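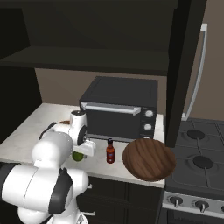
*Attachment 1: kitchenette counter, Level 2*

**Subject:** Tissue culture suite, low supply airflow alarm
**Project:** Javular Laboratory Refurbishment
**Opened:** 2025-01-23
**Raised by:** Stamatia Theodorakopoulos, Facilities Planning
**Assigned to:** Rok Tomić, Hodžić Mechanical
**Priority:** 2

**Reported fault**

The building management system records a low airflow alarm at the supply terminal serving the tissue culture suite. The alarm clears without intervention and returns when the adjoining equipment room door is opened. Corridor pressure readings remain within the design range.

**Log**

1. Alarm history exported and forwarded to Hodžić Mechanical. Occupants advised to keep the equipment room door closed.
2. Terminal inspected from the ceiling access panel. Damper travel was unobstructed and the actuator responded to manual command.
3. Controller settings compared with the commissioning schedule. The schedule calls for 4000 m³/h at the branch serving the suite. The Zondavport controller was found to hold the setpoint from the earlier layout, before the cold room was relocated.
4. Setpoint corrected and controller restarted. The alarm did not recur during the door test.

**Outstanding**

- Sastard to reissue the mechanical schedule with the revised terminal reference.
- Balancing report to be amended and lodged with the as-built drawings.
- Door closer at the equipment room to be adjusted under a separate work order.

**Status:** Pending documentation. The ticket will be closed on receipt of the amended balancing report.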